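Block printing at the kitchen table

I keep coming back to block printing because it needs so little! A piece of wood, some paint, a sheet of paper, and you've got wrapping paper for the whole family by bedtime. We started in March with a roll of lining paper and haven't bought a gift bag since.

Put the paint on a flat plate and dab it with a sponge – you want a thin film, never a puddle. Press the block into it, then straight down on the paper, and lift it straight up. Twisting is what gives you smudges.
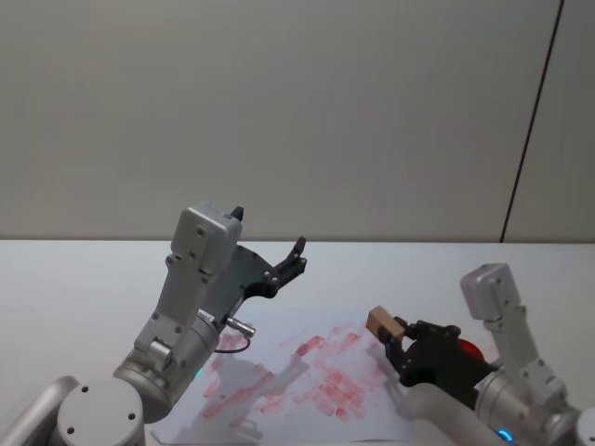 Plain white paper is fine for practice, and I'd go through a few sheets before touching the good stuff. Every block has its own temper. Mine likes 4 prints to a dip, and the last one is always the prettiest, all faded and soft (I sometimes do a whole sheet of just those).

For cleanup, wipe the block with a damp rag while the paint is still fresh, then stand it on its end overnight. Don't soak it! Soaked wood swells and the edges go fuzzy.
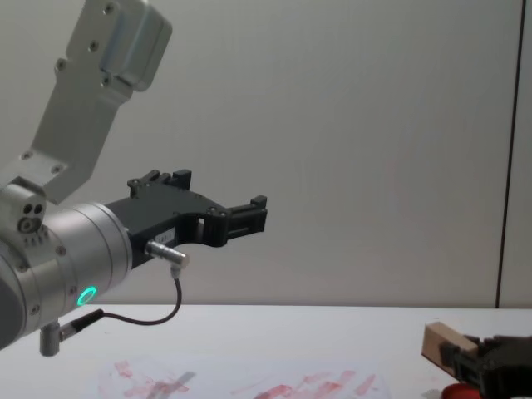 Offcuts are the best source of blocks by far. Ask at any lumber yard, or raid the scrap bin in the garage. A light brown wooden block like this one is a lovely thing to start with, and you can glue a bit of felt or string to one face if you want a pattern. Sand the printing face with fine paper first, 8 or so strokes each way, and brush off the dust.

Red on brown kraft paper is next on my list, with matching tags – the Dultley craft fair is coming up and I've promised a stack.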